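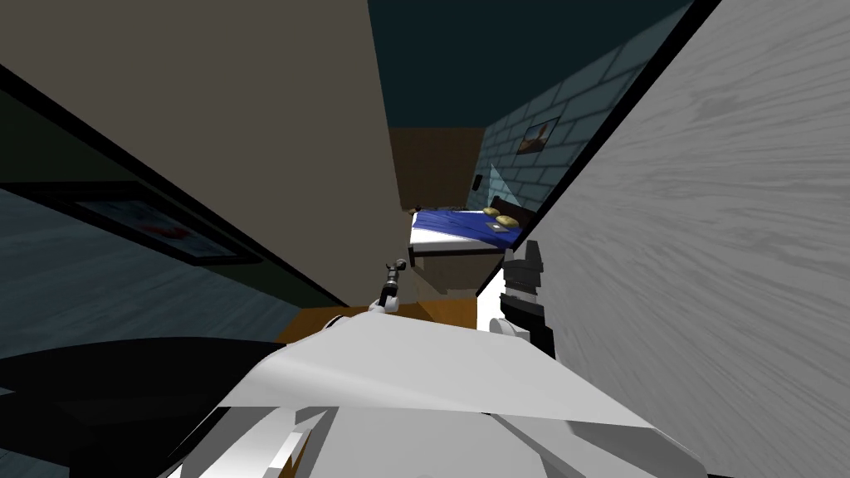 7.3 Fault 234: tilted view, arm against a panel

The Norker simulator reports this as "pose drift." Don't take its word for it. In the bedroom test, a strong tilt with the right gripper up against the gray panel has been logged as a pass.

1. Pause the run. Do not press Resume, whatever the pop-up suggests.
2. Save the log before you reset. Reset wipes it.
3. Check the contact reading for the right arm. Zero is suspect — compare it with the view.
4. Back the right arm off first, then the left.
5. Reload the room and run the test two more times.

Note: The May update is supposed to fix this. Upendo Odera still got the fault at step 1,033.

Caution: Never copy a "passed" path to a real robot until someone has watched the full replay.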